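Leave the Mess In

I have been collecting examples for learning systems long enough to have opinions about it, and my family will tell you I share them at dinner whether or not anyone has asked. The one I hold most firmly is that we clean up too much before we record.

When I started at Korwood, we worked in a bay with a gray floor, one table and very even lighting. We recorded 994 demonstrations of picking things up and putting them in a bin, and I was proud of every one of them. They were lovely to look at. The policy we trained on them was lovely too, as long as it stayed in the bay. Then we took it over to an apartment in Rururville, where there were shoes by the door and a cord running across the kitchen, and it reached for the cord. It reached for the cord again the next morning. I remember Bjartur Blöndal sitting down on the arm of the couch and saying, very kindly, that perhaps we had taught it about our bay.

I have turned that remark over a great many times since. A learning system has no idea which parts of its world are the lesson and which parts are the wallpaper. If the floor is always bare, then a bare floor is part of the lesson. People who grew up in houses forget how much they know about houses – that a suitcase parked by the wall is nothing to do with you, that a box on the floor may be trash or may be somebody's new blender, that the wastebasket is still the wastebasket when it has been kicked a foot to the left.

So these days I ask for the mess. Yaqin Kang, who ran the collection at Irnetti with me last March, took some persuading, and I don't blame her. Messy sessions are slow. We got 11 usable demonstrations on our first day, when a tidy bench would have given us many times that. The operators get tired, the arms bump into things, and somebody has to decide whether a bump ruins the example or belongs in it. (I keep the gentle ones. Yaqin and I still argue over what counts as gentle.)

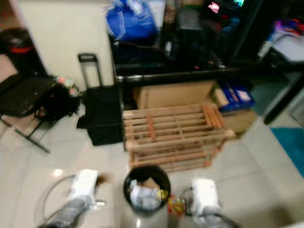

She also raised the objection I take most seriously, that clutter can be every bit as false as a clean bench. If I scatter the same props over the same tiles each morning, I've only built a busier bay. She was right, and we changed how we work. We stopped arranging things ourselves. We leave a room the way its people use it, record for a while, and go somewhere else before we've learned it by heart. Given the choice between 400 examples from one room and the same number spread over five, I would take the five without stopping to finish my coffee.

There is a cost to this, and it falls mostly on whoever does the labeling. A picked-up wrapper is easy to mark when it was the only thing on the floor. At Bermúdez they budget double the labeling hours for home recordings, and I think that's fair, and I think the people doing it should be paid for the squinting. I would still rather spend the money there than on another month in a spotless bay.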